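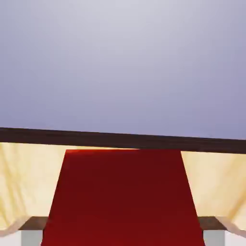 Simulated view from the gripper, with a red block between the fingers.

Shares 3 | Comments 0

Dridby opens simulated block-handling set to outside teams

18 Oct 2023

Dridby has released the first part of Titlow, a collection of simulated demonstrations for teaching robot arms to handle coloured blocks. The release holds 2000 demonstrations, each one steered by a person through a virtual workspace and saved with the view from the gripper.

Work on the set began in March at the firm's Sternton office. Operators were asked to work at their own pace and to keep their mistakes in — a missed grasp is marked as such and stays in the files.

"People correct themselves all the time, and we wanted the system to learn from that too," said Snædís Kragh, who leads the project. "Clean runs alone gave us a model that got stuck after one bad move."

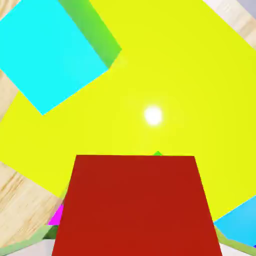 Coloured blocks at close range over a light wooden table surface in the simulator.

Block colours and starting positions change between demonstrations. Many runs include blocks that partly hide one another, which earlier training sets at Dridby had mostly left out.

Czesław Domański and Quyên Huỳnh checked the recordings before release. Of the operators' first 91 trial runs, 80 were kept and the rest were recorded again after a fault in the timing data.

Teams wishing to use Titlow can apply to Liên Bùi at the Sternton office. A second part, with longer tasks, is in preparation.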